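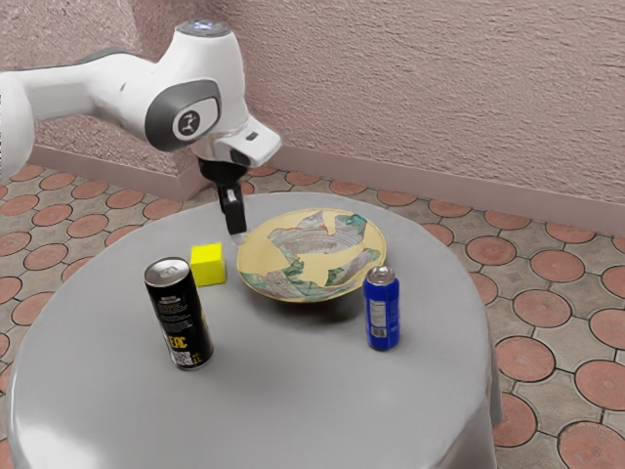
¿Puede ya un brazo recoger la mesa?

mcoetzee_taller
Abro hilo por lo que decía Oosthuizen en el de ayer. En Grelix dejamos correr 90 episodios en simulación, tarea única: cubo amarillo al plato. Fallaron 8. Para mí, recoger una mesa despejada está casi resuelto.

drikex
Casi resuelto con un cubo. Cambia el cubo por una taza con restos de café y hablamos.

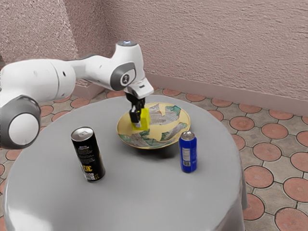

mcoetzee_taller
El agarre no me preocupa, la pinza de dos dedos va sobrada con caras planas. Los fallos son de percepción: sombras y reflejos sobre el gris.

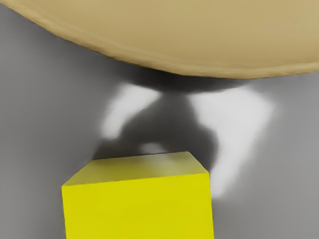 Cubo, sombra y dos manchas de luz sobre la superficie gris.

brostden_77
Eso en simulación. En planta tenemos 2 células y cada cambio de iluminación nos cuesta 10 minutos de recalibrado. Un operario no recalibra nada.

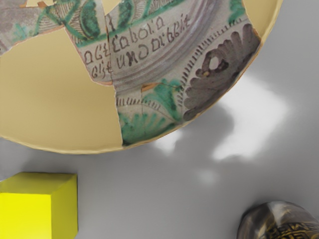
drikex
Y el plato tampoco ayuda. Con tanto dibujo y tanta grieta, la segmentación saca bordes donde no hay borde.

mcoetzee_taller
Se corrige con profundidad. Subo los registros esta noche.

Mandla Coetzee

brostden_77
Incluye los 8 fallos, por favor. Los aciertos me sobran.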